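How to sort toys in one open bin?

Setside
Hello all. We have one big open bin for the toys, and everything goes in it: a baby doll, small toys, also things from the house that are not toys. Every evening it is mixed again. I don't want to buy 16 little boxes. How do you keep order in a bin like this? Also the floor of it is scuffed and smudged, can I clean it?

3 shares · 24 comments

Bednarek
We had the same trouble until January. I take everything out once a week and make two piles, toys and house things. The house things go back to their rooms the same evening. Dolls I put in last, on top, so their clothes don't get pulled under the heavy pieces.

For the smudges use warm water with a little dish soap and a soft cloth. Scratches in paint will stay – you can only paint again.

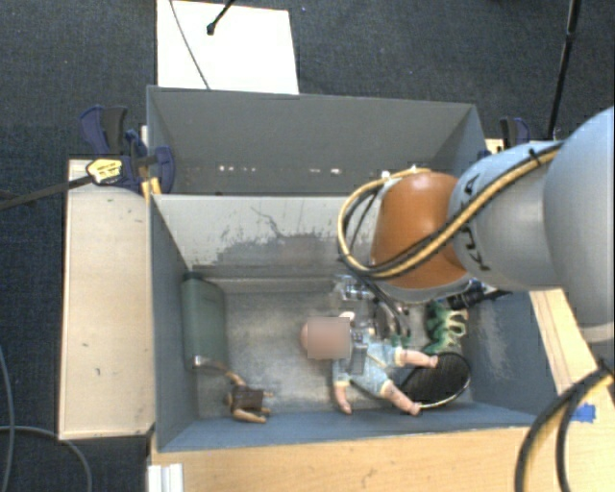
If you do paint, wash the walls first and let them dry one full day. I painted ours only inside, two thin coats, and left the bottom as it was. The bottom gets scratched again in a month anyway, so I put there a piece of old blanket cut to size.

Dollum
just have less toys. works for us

Bestumgate
I agree with the blanket, but wash it sometimes – crumbs collect under it.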